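Dratent cell safety catch-up, May
Minutes, typed up by me because I lost the coin toss again

We got going at 9 in the small meeting room and moved out to the cell halfway through, so my notes get a bit wobbly from there. Last month's minutes were accepted with one fix: I had the Ekow controller down as replaced when it was only reset. Sorry!

The stop that didn't stop

Most of the hour went on this one. During the morning run the arm was told to pause over the grid and it kept coming down anyway, fingers open, until the force limit tripped and everything locked. Nobody was inside the line, thank goodness. The log shows 2 seconds between the pause command and the lockout, and we all agreed that's way too long. The red button did work when it was pressed afterward, so this looks like a problem with the soft pause and not with the emergency circuit.

We had a good long argument over why. One camp blames the new Rorar software, which queues up moves and seems happy to finish the one it's on. The other camp (mine, for the record) thinks the queue was fine before somebody raised the buffer to 52 moves for the sorting trials. We pulled up the settings and yes, 52. It's going back to 9 until we hear from Kocabaş, who sold us the package and owe us a call anyway.

The counter also rolled past 2,000 cycles the same morning. Probably nothing, but I was asked to write it down, so there it is.

The grid

Then we all trooped out to look at the work area. The blue tape is getting ragged where the lines cross, and there's a gap in the line nearest the green panel.

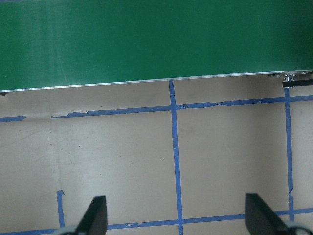 I don't think the tape had anything to do with the stop, but we use those squares to set the test positions and a frayed line is a lousy thing to measure from. We'll pull it all up and lay it fresh — and check the corner positions again before any more trials. I'd also like the mounting hardware under the panel edge gone over while we're down there. No objections, mostly because I offered to do it.

What we agreed

Half speed only until the pause is sorted out.
Buffer back to 9, and no changes without a note in the cell log.
Pause test at the start of every shift, with the gripper empty.
I'll send the log to Kocabaş this afternoon and ask for their answer in writing.

Any other business: the Dratent door key is missing again. Please check your pockets.

We wrapped up a little before lunch. Next meeting is in the same room, once Kocabaş has called back.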